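The editor of the Andton Review, a quarterly of fantasy and science fiction, works from two rooms in Ustulthorpe and reads every submission herself. The spring call brought in 174 stories.

"We can print maybe nine," she said. "I read the first page twice – then I decide."

Subscribers now number more than 300, most of them on the free PDF list. The print run stays at 60.

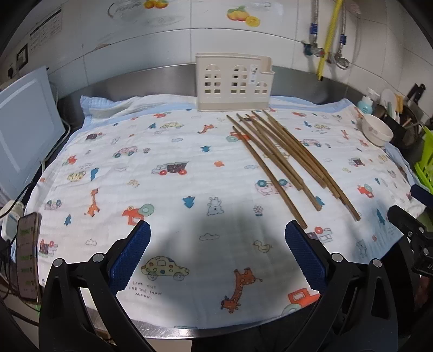
Vol. 2, p. 14

She wants longer stories next year. "Readers in Zultthorpe keep asking for a serial," she said. "I have one in hand, and it starts in April."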